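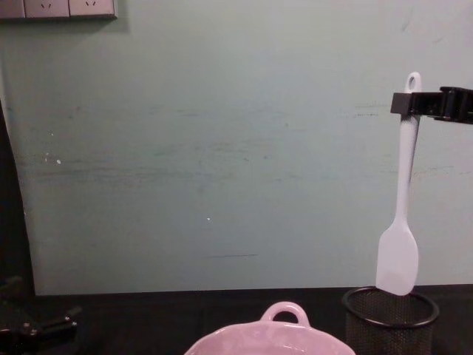

20 February 2024
Bench notes, paste and paste papers (Macarena, with Telmo in and out)

Paste day! I have been looking forward to this all week, partly for the Soler ledger and partly because I finally get to try the Nutis wheat starch that came with the Claltitberg order.

Starting point: 600 ml water, 115 g starch. That is on the thick side for what we usually do, but I wanted one strong batch I could thin down afterward for the spine linings and leave alone for the decorated sheets.

Soaked the starch in part of the measured water first. It settled very fast and packed down hard, harder than our old one, and I had to work it loose before it would pour. Once it was moving it went into the rest of the water with no lumps at all. I did strain it anyway, out of habit, and there was nothing in the strainer.

Cooking. Low heat the whole way, stirring in figure eights. The old starch goes translucent gradually and you get plenty of warning. Nutis does nothing, nothing, nothing, and then it grabs! It went from milk to pudding while I was reaching for the timer. After that I kept it going until it was glossy and fell off the spatula in a sheet, and then a good while longer, since undercooked paste has bitten us before (see the March pages from last year, the blistered pastedowns).

Color when cooked is a soft gray white, a little clearer than the old one. Smells of nothing much. Lovely stuff.

Cooling and sieving

Poured it into a shallow dish with a piece of film pressed right onto the surface so no skin could form. Left it until lunch. Pushed it through the horsehair sieve, then again, and the second pass made a real difference: the first one comes out like rice pudding and the second like hand cream. Telmo Valcárcel thinks the second pass is fussiness. I made him brush out a strip of each on Flosby text paper and he went quiet and then asked for the smoother one, so I am writing that down as a win.

Split the batch:
- jar A, full strength, for the decorated papers
- jar B, thinned with cold water to light cream, for linings and repairs
- a spoonful kept in the fridge with a date on it to see how long it holds

Jar B needed more water than I expected. I added it in dribbles and worked each one in with the stiff brush. If you dump it all in at once you get slippery lumps floating in soup and you are back at the sieve.
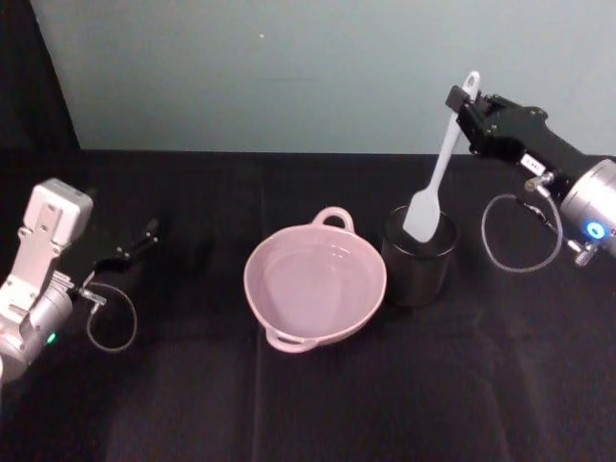 Decorated papers

Best part of the day. Flosby sheets dampened with a sponge on both sides, laid out, air bubbles coaxed to the edges. Paste from jar A mixed with acrylic: indigo, a rusty brown, and an ocher I nearly skipped and am so glad I didn't.

Two coats, brushed in opposite directions. With one coat the comb scraped down to bare paper and left a hard, scratchy line. With two there is enough body that the color gets pushed aside and piles up in a tiny ridge along each stroke, and that ridge is what makes the thing look alive when it dries.

Tools tried:
- graining comb, pulled in waves. Classic for a reason.
- wedge of cardboard with notches snipped out. Went soggy quickly but gave the nicest uneven line of the lot.
- cork, pressed and twisted. Little roses. A bit much all over, pretty in a border.
- crumpled rag, dabbed. Looks like stone. Telmo's favorite, and I have to admit the brown one would suit the Soler boards.

Working time was short, the room is dry at this time of year. The ocher sheet started to drag before I got to the bottom, so next time I mist the back again halfway through. A few drops of methyl cellulose in the mix would help too, and I want to try that before anybody orders more paint.

Hung the sheets over the line until they stopped feeling cold against the back of my hand, then between blotters under a board. They cockle like mad if you skip the boards.

Soler ledger

All 253 leaves are collated and in order (hooray). Sewing is done, spine is rounded. Jar B went on as a first layer straight onto the folds, worked in between the sections with fingertips, then the excess wiped off. Then Japanese tissue, grain running head to tail, boned down gently through a scrap of silicone paper. The grip is excellent. I tried lifting a corner of tissue on the dummy text block an hour later and it took fibers with it, so there is no question about strength.

Opening is good. I was worried about stiffness with the richer mix but the dummy lies flatter than the last one we did.

Still to do: second lining in cloth, endbands (Telmo wants to sew them in blue and undyed, yes please), then boards.

Somebody please wash the horsehair sieve in cold water only. Warm water sets whatever is left in the mesh and it took me ages with a toothbrush. 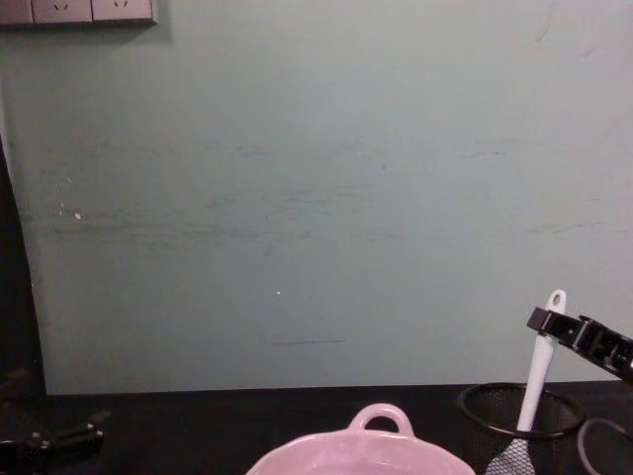

Can leftover jar A be used after it has gone stiff in the fridge?
Push it back through the sieve and work it on a plate with a damp brush until it turns creamy again. It loses some tack, so keep it for decorated papers and use fresh paste on anything structural. Throw it out at the first sour smell or spot of color.

Next batch I want to drop the starch a little and see if the ridges still hold. The rag pattern in indigo over ocher is next on my list too, with the ocher left to dry fully underneath. Telmo is cutting more Flosby for it, long grain this time.

M. Requena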